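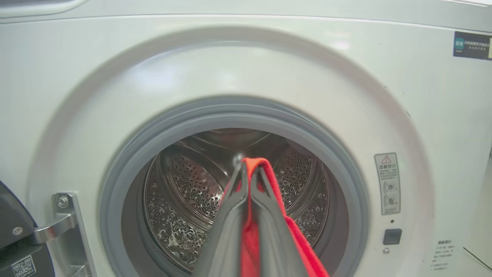
Teresa Caldeira

How to keep a wool sweater from shrinking in the wash

Most wool sweaters that come out too small were ruined by two things: a change in water temperature and too much movement. Wool fibers have tiny scales. When the fibers are heated and rubbed together, the scales lock and the knit pulls in on itself. This is called felting, and it can't be fully undone.

Read the label first. A hand wash symbol (a tub with a hand in it) means the maker has not tested the sweater in a machine, or has tested it and didn't like the result. A tub with two lines under it means a very gentle machine cycle is fine. If the label says "superwash," the wool has been treated so that the scales don't catch, and you can be less careful with it. If the label is gone, wash by hand.

Before washing

Lay the sweater flat on a towel and measure the chest, the length and one sleeve. Write the numbers down. You will need them when the sweater is wet and has no shape of its own.

Turn it inside out. Button cardigans all the way up. Put it in a mesh bag with room to move a little. I use a Flernum bag that closes with a covered zipper, but any fine mesh will do, and an old pillowcase tied with string works as well.

Don't wash wool with jeans, towels or anything with hooks.

Machine washing

Choose the wool cycle. If your machine doesn't have one, use delicates with cold water and the lowest spin. Check that the rinse is cold too. On my old Bornard the delicates cycle was warm by default, and I lost a gray cardigan before I noticed.

Use a detergent made for wool. Regular detergents often contain enzymes meant to break down protein stains, and wool is a protein. Use less than the bottle says for a full load. Skip fabric softener and never use chlorine bleach.

Wash no more than 3 sweaters at a time. Take them out as soon as the cycle ends. Support the weight with both hands when you lift a wet sweater, or the shoulders and sleeves will stretch.

Hand washing

Fill a sink or tub with cool water and stir in the detergent before the sweater goes in. Push the sweater under and leave it for ten minutes. Squeeze it gently a few times. Don't rub, twist or hold it under a running faucet. Drain, press out the water against the side of the sink, and rinse in water of the same temperature until it runs clear.
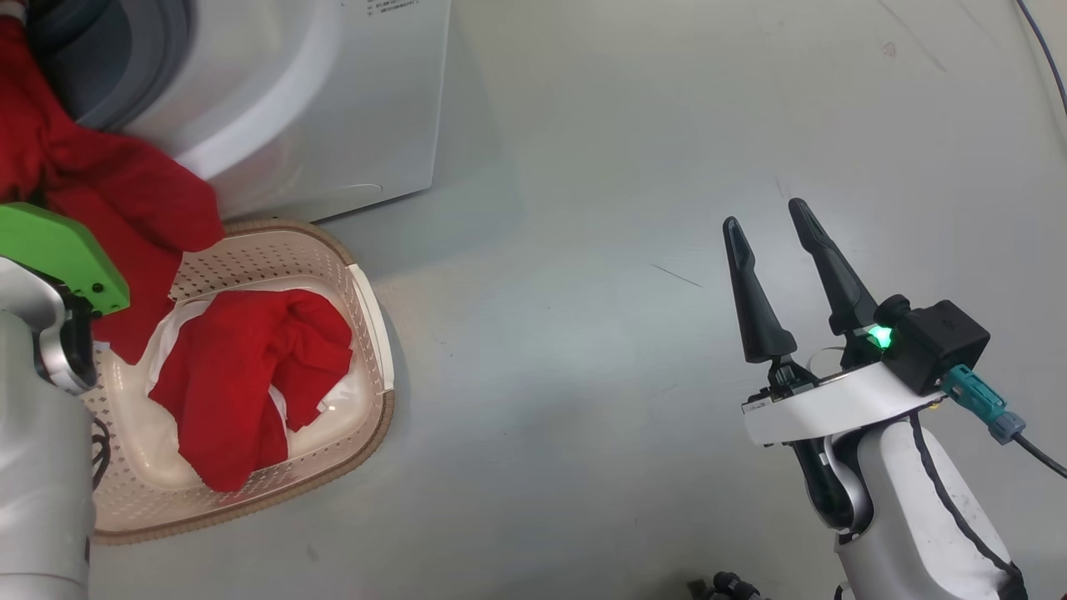 Horácio Fonseca wrote in to say that he adds a spoonful of white vinegar to the last rinse and finds the wool softer for it. He also says he stopped using the mesh bag for heavy sweaters, which came out creased down the middle. I still use the bag, but a larger one would probably solve the creases.

Drying

Roll the sweater in a dry towel and press down along the roll. Do it again with a second towel if the first is soaked. Then lay the sweater on a rack or a fresh towel and pull it gently to the numbers you wrote down. Keep it away from radiators and direct sun. Turn it over after a day. A thick sweater may need 2 days or more.

Never use the dryer unless the label allows it.

If it has already shrunk

Soak it for half an hour in cool water with a little hair conditioner, press out the water, and stretch it slowly by hand, a bit at a time. Pin it flat to dry. You may get back a size if the knit is still loose. If you can't see the separate stitches anymore, the wool has felted and the soak won't help much. Felted wool doesn't fray when cut, so it can be made into mittens or pot holders.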